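Club Night, With the Gripper
Apr 18, 2021

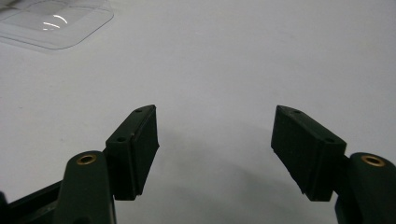
Jaws open over the white table, clear tray up in the corner.

So I joined the robotics club at school. I know, I know. I'm the person who took welding to get out of a math elective, and I still can't tell you what half the people in that room are talking about. But my roommate was going, there was pizza, and now I'm on the picking team and I have opinions about finger pads. Life comes at you fast!

The team is called Ludier (the name was picked before I got there and I've heard two different stories about where it comes from, so I won't repeat either one). We're entered in the Van Wyk Challenge in May. The idea is that every school trains an arm to pick up small parts off a table and put them where they belong, and the way we're teaching ours is by doing the job ourselves, over and over, with a gripper you hold in your hand. You squeeze, the fingers close, you pick the thing up, you put it down, and the camera on the tool records the whole business. Then you do it again. The goal is 2,000 good runs before we travel. When I sat down for my first shift we had just passed 1,000, and people were very proud of that, and I was thinking oh no, that's only half.

My first shift was 98 runs. I want that written down somewhere. I had a podcast going for the first bit and had to turn it off – I kept laughing and my hand would jiggle, and a jiggly run is a run you throw out. After a while you get into a rhythm and your brain goes someplace nice and quiet, kind of like shelling peas at my grandma's.

Anyway, the fingers. They're a dark green plastic, and each one has a blocky pad screwed onto it, angled in toward the other one. There's a little round brass insert set in the top of each finger and I think they're the prettiest part of the whole thing. I said so out loud and got a look. But come on, shiny gold on dark green? It looks like something off an old desk lamp.

The pads are where all the arguing happens. Half the team wants to cover them with something grippy. The other half says if you change the pads now, everything we recorded with the old ones is suddenly a different job, and good luck explaining that to the arm. I was firmly on the grippy side until Laine Luik, who runs our shifts and is way more patient than I would be, had me go back and watch my own dropped runs. Guess what, it was my wrist. I come in tilted. Every single time! The pad on the right side of the tool meets the part before the left does and it scoots away from me like a bar of soap. Laine taught me to stop above the part, get both sides level, and only then go down. It felt painfully slow for maybe ten minutes and then I quit noticing.

I did get one idea through, though, and I'm going to brag. I asked if we could write down the reason when we toss a run, and not just that we tossed it. Now there's a notebook with columns (tilted, jiggled, dropped, bumped the tray, sneezed). Sneezed was a joke and it already has entries under it. Tree pollen is no joke this time of year.

Riltley is the school everybody's worried about. They won last time, and they have a real lab with real chairs, and according to somebody's cousin they finished their runs weeks ago. I don't know if I believe the cousin. Our shifts are squeezed in between classes and dinner, and my back hurts from a stool that was built for a much shorter human. I've started bringing a cushion. Two other people have asked to borrow it, so I'm basically running a cushion rental at this point.

One more thing for anyone from the team reading this: the program we use to sort the recordings (Rarico) ate my notes when I closed the window without saving. It didn't ask, it didn't warn me, it just closed. Save first, please, and tell the new people.

I'm signed up for two more shifts before the next meeting, and I promised to bring the lemon bars to one of them. If you want the recipe it's the same one I posted over the winter, only I use less sugar now and leave them in a few minutes longer so the edges get chewy.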